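Reading time: 1 min

2020-09-10 – Garment task, Cloddale team

Moved the whole thing to the rack today. Kwabena Mahama wanted another round of folding first, and was outvoted by me, holding the keys.

The rule sheet for the Stakis round allows 11 minutes per team and 6 points for each garment that ends up on the rod. No points for garments on the floor, which rules out our best work from May.

Arm speed is back down to the slow setting. Yaw Akolgo had put it up "to see", and we saw. Current limit on the right gripper left alone. Left hand stays open and well back until somebody finishes the two-handed code – the name on that job is mine, so no hurry.

Things to sort:
– Metal hangers tangle at the hooks. Wooden ones behave better and cost more, naturally.
– Grip on bunched hooks needs its own setting. The one tuned on a single hook is too polite.
– Dark knitwear against dark wood: the depth readings go patchy. Try the lamp.
– Log file stops at 4,000 lines and says nothing about it. Found this after run 84, having admired the tidy logs all week.

Arthur (the old laptop) still takes an age to load the arm model. Dasturent say the new cable is in the post, as they did in May.

Yaw has the next session. Please write down what you change, in words, before you change it. 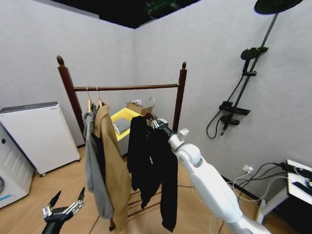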